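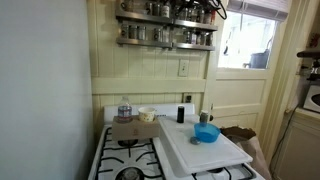
Sonntag, 5. Februar 2023
Von Pascual Aravena

Die ewige Küche

Wer in diesen Monaten ein Küchenstudio betritt, hört früher oder später das Wort »zeitlos«. Es fällt vor der grifflosen Front in Salbeigrün, es fällt vor der Kochinsel mit Steinplatte, und es fällt, mit etwas gesenkter Stimme, kurz bevor der Preis genannt wird. Im Studio Noretti, wo ich mich an einem Dienstagvormittag als Interessent ausgab, zählte ich irgendwann mit. Nach einer Stunde war ich bei zwölf.

Gemeint ist damit offenbar, dass man die Küche nie wieder austauschen muss. Verkauft wird sie von einer Branche, die davon lebt, dass man sie austauscht. Auf diesen Widerspruch angesprochen, lächelte der Berater und sagte, die Kundschaft denke heute eben langfristig. Wie lange denn die vorige Modellreihe im Programm gewesen sei, wollte ich wissen. Vier Jahre. Die Scharniere seien aber weiter lieferbar, solange der Vorrat reiche.

Ich habe nichts gegen schöne Küchen. Ich misstraue nur der Erzählung, mit der sie inzwischen geliefert werden. Vor zwanzig Jahren kaufte man eine Einbauküche, weil die alte kaputt war oder weil man umzog. Heute soll man in eine Haltung investieren. Der Prospekt von Quintela umfasst 305 Seiten, und auf den ersten 23 kommt kein einziger Schrank vor. Man sieht Quitten, Leinen, eine Frauenhand im Gegenlicht. Dazu Sätze über das Ankommen. Wer wissen will, wie tief die Unterschränke sind, muss weit nach hinten blättern und findet dort eine Tabelle in einer Schriftgröße, für die ich die Brille wechseln musste.

Nun könnte man sagen: Werbung eben. Aber die Sprache ist längst bei den Leuten angekommen, die in diesen Küchen kochen sollen. Ein befreundetes Paar hat im September umgebaut und spricht seither von »Arbeitszonen«. Es gibt eine nasse und eine trockene, dazu eine, die »kommunikativ« heißt und in der die Post liegt. Gekocht wird, nach eigener Auskunft, etwas seltener als vorher. Man scheue die Fettspritzer auf dem matten Lack.

Der matte Lack ist überhaupt ein Kapitel für sich. Er nimmt jeden Fingerabdruck an und gibt ihn ungern wieder her. Bei Noretti empfahl man mir dafür ein Pflegemittel der Marke Prornix, die kleine Flasche zu einem Preis, für den ich sonst eine Woche lang zu Mittag esse. Ob man die Fläche nicht mit Spülmittel abwischen könne? Könne man, sagte der Berater. Die Garantie sei dann allerdings eine Frage der Auslegung.

Und die Nachhaltigkeit, die nun auf jedem zweiten Etikett steht? Drisa, ein Hersteller mit ansonsten sympathisch nüchternem Auftritt, wirbt mit Fronten aus wiederverwerteten Fasern. Auf meine schriftliche Frage, wie hoch deren Anteil sei, kam nach drei Wochen eine freundliche Antwort ohne Zahl. Auf die Nachfrage kam eine zweite, ebenso freundliche. Es hieß darin, man verstehe Nachhaltigkeit als Weg. Das mag ja sein. Auf einem Weg lässt sich aber gewöhnlich angeben, wo man gerade steht.

Dabei läge die sparsamste Lösung nahe: die Küche behalten. Wer eine klemmende Schublade hat, braucht meistens neue Schienen. Wer zu wenig Platz hat, besitzt oft zu viele Auflaufformen. Ich habe einen Tischler gefragt, der seit Jahren Küchen ein- und ausbaut und seinen Namen hier lieber nicht lesen möchte, weil er von den Studios Aufträge bekommt. Von den Küchen, die er herausreiße, sagt er, sei ein guter Teil völlig in Ordnung. Die Korpusse seien gerade, die Türen schlössen. »Die Leute können sie bloß nicht mehr sehen.« Manches stellt er Bekannten in den Keller oder in die Werkstatt, der Rest geht zum Wertstoffhof.

In meiner eigenen Wohnung habe ich danach eine Rechnung aufgemacht. Zwei neue Scharniere, ein Eimer Farbe, eine Arbeitsplatte aus dem Baumarkt samt Zuschnitt: 800 Euro, der Ärger mit dem Siphon nicht eingerechnet. Das Ergebnis ist ordentlich. In einem Prospekt käme es nicht vor, dafür sitzt die Steckdose an der falschen Stelle, und die Wand ist schief — das war sie schon, als das Haus gebaut wurde, und kein Planungsprogramm hätte daran etwas geändert.

Misstrauisch macht mich allerdings auch die Gegenseite. Inzwischen gibt es Kurse, in denen man lernt, mit seiner alten Küche Frieden zu schließen. Einen davon habe ich besucht, an einem Samstag, mit Tee und Sitzkissen. Wir sollten einen Gegenstand nennen, der uns beim Kochen »trägt«. Die Frau neben mir sagte: der Dosenöffner. Die Leiterin nickte lange. In der Pause wurde ein Schneidebrett zum Verkauf angeboten, geölt, aus einem Stück, und die Leiterin nannte es zeitlos.

Bei Noretti liegt noch mein Entwurf, drei Ansichten in Salbeigrün, unverbindlich. Der Berater hat zweimal angerufen. Die Aktion mit dem geschenkten Dampfgarer wurde verlängert, zum zweiten Mal seit Jahresbeginn, diesmal aber, sagt er, endgültig.

Zuletzt erschienen
Das Ende der Speisekammer
Warum der Wasserkocher plötzlich eine App braucht
Leserbriefe: »Meine Spüle ist älter als mein Mann«
Auf Raten wohnen: Was Möbelkredite wirklich kosten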